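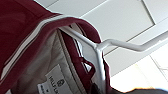 Slide 1: Burgundy jacket on a white plastic hanger, wrist camera view.

Speaker notes — House rules for garment handling cells
Tonantzin Magaña, Prastine

Leave slide up while people sit down. Mic check. Water.

Start with the light. Bottom right corner, washed out. Ask the room who checks glare before a shift. Wait for hands. Don't rush this.

Rule 1 — look at the background from the wrist, not from the door. Camera points up, you get ceiling. White hanger, white ceiling panels. Poor contrast. At Montes they now save one wrist view per station before anything runs. Takes 7 minutes. Put it on the sheet.

Rule 2 — grip zones in writing. Hanger hook and neck ok. Collar only if the task card says so. Never the label, never the piping. (Pandadov people will argue about collars, let them, move on after one question.)

Rule 3 — speed near people. Our site limit with a person inside the line is 102 mm per second. That's OUR number, say so twice. It comes from our own risk assesment, not out of a standard. Don't let anyone copy it down and go home with it. Do your own, with your own gripper and your own floor.

Rule 4 — stops. Test every e-stop at start of shift, initial it. Tritow audit in July: 30 shift sheets pulled, 27 had initials. The other three, no one could say. Treat blank as not tested. No back-filling. Somebody will ask about back-filling.

Rule 5 — what gets logged. Failed grasps stay in. Drops stay in. Operator takes over, mark the time and who. If you stopped it because it looked wrong, write "looked wrong", fine, better than nothing.

Brand labels: readable text like the HELLY on the jacket tag goes in the item notes as read. Don't guess the rest of the word from a partial view. Same for garment type, if unsure write "jacket?" and keep teh question mark.

Skip the conveyor slide if past 2:30.

Handout is by the door, one page, both sides. Changes to the rules go through the shift lead and get a new version letter — old copies off the wall same day.

Questions. Repeat each one into the mic.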